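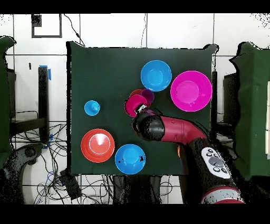
Plaltport College, Department of Engineering Technology - Student Projects

Buying a Second Arm: Budget and Equipment Plan for the Dish Sorting Project
Final report, 3/14/23

Background

Our project began with a modest question, whether a robot arm could clear a table of plastic cups and bowls without a person standing next to it making encouraging noises. By January we had a different question, which was who would pay for the next one. This report covers the second question. The first has its own report, which is longer and has more graphs in it.

We were asked to plan a second workstation that matches the first closely enough for two student groups to work at once. The department gave us a form with a box labeled "Equipment" and a box labeled "Other." Most of what follows belongs in "Other."

What the task needs

The work is picking up bowls and cups of different sizes, moving them, and putting cups together or into bowls. None of it is heavy. A cup weighs next to nothing, and our first instinct was to look for the cheapest arm that could lift next to nothing. That instinct lasted until we read the reach specifications. The arm has to get from its base to the far side of the table and still have enough bend left to come down from above. Two of the arms on our list could reach the far side only by lying down on the way there and taking the near dishes with them.

Grip matters more than strength. The fingers have to open wide enough to straddle a rim and close gently enough that the cup keeps its shape. A cup held by the rim tends to tilt, and a tilted cup next to other cups is a small traffic accident. So finger width went onto the list of requirements, and so did being able to change fingertips without mailing the gripper back to anyone.

Quotes

We wrote to three suppliers and heard back from all of them, two of them in the same week.

Pavley sells a complete kit with arm, gripper, controller and stand. The price was the highest, and the quote ran to 12 pages, four of them about shipping. Their lead time was 20 weeks, which would put delivery nicely into the hands of whoever takes this course after us.

Catton sells the arm and gripper separately and leaves the stand to the customer's imagination. Lead time was shorter. The salesperson answered every question except the one on spare fingers, which we asked three times in increasingly simple words.

Bouazza handles refurbished equipment. Their arm was the cheapest by a long way, came with a short warranty, and had a controller one version behind the one we use. We spent an afternoon finding out whether that mattered. It does, a little. Several of our scripts would need changes, and nobody in the group volunteered.

The small stuff

Our first budget had one line for the arm and one line for everything else. The second line was a guess, and we are a little embarrassed by it. When we priced everything properly, the items that were not the arm or the gripper came to $861. That covers a table, cloth for the surface, cable covers, tape, clamps, a power strip with enough outlets, spare fingertips, and the dishes.

The dishes are the only thing in the plan that came in under budget. Plastic bowls and cups in bright colors are sold in sets for children's parties and picnics, and a full set costs less than the coffee we drank while comparing sets. We recommend buying 23 pieces up front, in mixed sizes, so that a lost cup doesn't stop the work. The color mix should include at least two blues, because telling similar colors apart is part of what we test and a table of completely different colors is too easy.

Cloth deserves a sentence. Dark green, matte, and big enough to hang over the sides of the table. We looked at shinier fabric and it was cheaper, but we'd like both stations to have the same background.
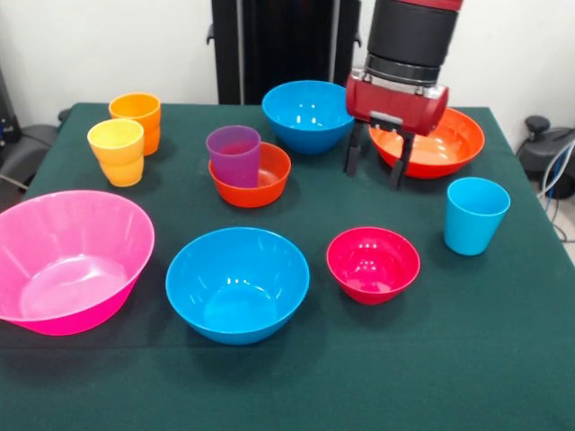

Wolfram Hamann, reading the draft, wrote in the margin that we had priced the table and the tablecloth and forgotten the floor. He wanted to know where the second base would stand, how far its cables would run, and whether two arms with that reach could share a room without sharing an elbow. He also asked for the cost of the emergency stop wiring, which we had put down as zero on the theory that it would come with something.

He was right on all of it. We measured the room again. Two stations fit if the tables stand back to back with a clear lane between the bases, and if the storage shelf moves. The wiring is now a real line in the budget with a real number in it, taken from the department's electrical shop, and the total went up by roughly 12 percent. The shelf is still under discussion.

Recommendation

Buy the arm and gripper from Catton, and build the stand in our own shop from the drawings of the current one. Order spare fingers in the same purchase, in writing, before paying. If Catton still can't answer the finger question, go to Bouazza and set aside two weeks of somebody's time for the scripts.

Order the dishes now. They don't depend on anything else, and the current set is in use every day.

Ka-ming Tsang kept the spreadsheet and wrote the section on quotes. The rest of us argued about the stand. The spreadsheet, the three quotes and the revised floor plan are in the project binder, behind the tab that says "Other."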